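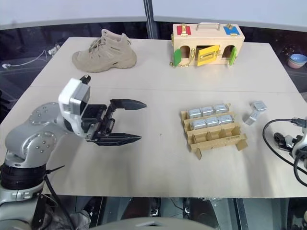
Figure 6. Two-arm station with the divided holder partly filled and silver blocks still loose on the tabletop.

6.2 Who fills the last row?

I went into the Fumstead visits thinking I'd hear about lost jobs, and I did hear some of that. What people really wanted to talk about, though, was waiting. Before January, a packer on the Cortés line set her own pace: fill a row, stretch, say something to the person across the table, fill the next. Now she works to the pace of the arms, and a lot of her shift goes into deciding when to step in. A half-filled holder like the one in Figure 6, with its near row bare, is exactly where that decision gets hard. Do you reach over and finish it, or leave it alone?

Of the 20 people I interviewed, nearly all had an answer, and the answers didn't match. Higinio Meléndez leaves it alone ("if I touch it, it's my mistake") and he told me this before I'd even sat down. Evaristo Ponce finishes the row by hand whenever the stop light is on, and he's proud of how quick he is! The written procedure – I have the version dated 2024-06-23 – covers clearing a jam and says nothing at all about a tray that is simply taking too long.

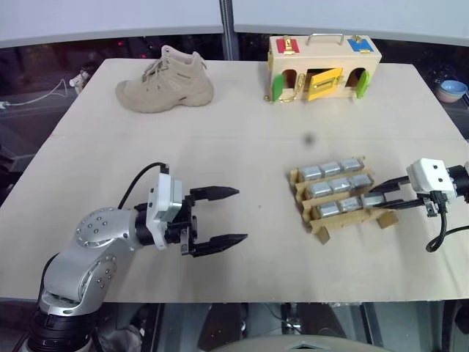
Skill is the other thing that moved. Packers used to be judged on their hands, and the shift leads at Cortés now talk mostly about their eyes: who spots a crooked piece early, who notices a cable creeping toward the work. I tried this checking job myself for an afternoon and was pretty bad at it. With every channel loaded end to end and the silver surfaces picking up the overhead light, I had to keep moving my head to see whether the pieces were lined up. The experienced packers did that without thinking, and several of them brought up sore necks in the interviews. None of that shows up in the Nedeck log, which records finished holders and stops. I come back to the log in the next section, where I compare its stop codes with my own notes.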